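1/29/21
Laundry cell, Brostcombe workshop

Spent most of today on the two-arm cell, so I'm writing it all down while I still remember which screw was which. Fulvio Ferri wants to take it over for the sorting trials next week and I promised him he wouldn't have to guess at anything.

First job was the left arm. It's been drooping. Not much, but if you park it in the ready pose and go and make a cup of tea, the gripper is lower when you come back. I had convinced myself it was the elbow joint (I even had the spare out of the drawer, still in its bag) and then I put a hand on the base and the whole shoulder rocked. Two of the screws in the base plate had backed out! I took all of them out one at a time, cleaned the threads, put a dab of the blue stuff on each and did them up again with the short driver. Went round twice in a cross pattern. Did the same on the right arm while I was there, and those were all tight apart from one at the back that you can only reach with the arm folded right over to the side.

So, note to everybody: if an arm droops, check the base before you go anywhere near the joints. I'd have lost a whole afternoon to that elbow.

After that I had to re-zero both arms. The zero script still lives in the Marino folder, don't use the copy on the desktop, it's got the old joint limits in it and will happily drive the left wrist into the wall. Right arm came up fine first go. Left arm needed three goes because I kept nudging the wrist as I let go of it. What worked was resting it on a folded towel and pressing enter with my other hand. Silly, but there you are.

Second job, cables. The gripper cable on the left was catching every time the arm reached for the back corner, and I've been worried about it pulling out of the socket in the middle of a run. I've given it a longer loop so it goes up and over with a bit of slack. It does swing about more than I'd like now, and it passes quite near the white wire organiser, so please watch it when you jog the arm towards that corner. If it snags I'll try a clip further down the arm. The right one I've left alone, it's short but it has never given any bother.

Third job, the baskets. These had worked their way along the rail again. I cut off the old ties (they'd gone brittle) and put fresh white ones on, pulled up properly this time. The black basket is on the back rail and the white organiser is in the corner next to it, same as before, so none of the taught positions should need changing. I did check the basket drop point with the arm at 12 per cent speed and it cleared the rim. The organiser shelves I haven't checked! The bottom one sits close to where the left arm works and I'd like a second pair of eyes on that before anyone runs it at full speed.

Then I threw some clothes in and ran it. I used the awkward ones from the Zastlow bag, because the plain T-shirts tell you nothing. Settings were 80 per cent speed, grip force left at the default, 200 ms wait after closing. I dropped the wait to nothing for a couple of picks, just out of curiosity, and the arm sets off before the fingers have properly shut, so 200 it stays.

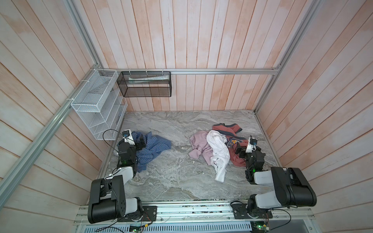 Both arms in on the test load: left on the blue check shirt, right on the coral-red garment with the navy waistband or trim.

I did 8 runs altogether. Left arm got its pick on every one, which is a lovely change from last week, and there was no sign of the droop in the parked position afterwards. Right arm missed twice, both times on thin stuff lying flat. I think the fingertip pads are getting shiny. There's a new set on order from Altura but they haven't turned up, so for now I've given the old ones a wipe with alcohol and a light rub with the fine paper. Haven't rerun it since.

Other bits I noticed and didn't get to:

The front rail wants a clean. There are bits all over it, and I don't like that so close to bare boards. Soft brush and the little vacuum please, power off, and no air line (it just blows everything under the boards).

The thin red and black wires along the rail could do with being tied down somewhere. I keep brushing them with my sleeve when I lean in.

Spare elbow joint is back in the drawer, unopened. Short driver is in the lid of the grey toolbox. Fulvio, the blue threadlock is nearly finished, so if you're putting an order in, add a bottle.

Next: check the organiser shelves with the left arm, slow, then fit the new pads once they come and do the thin garments again.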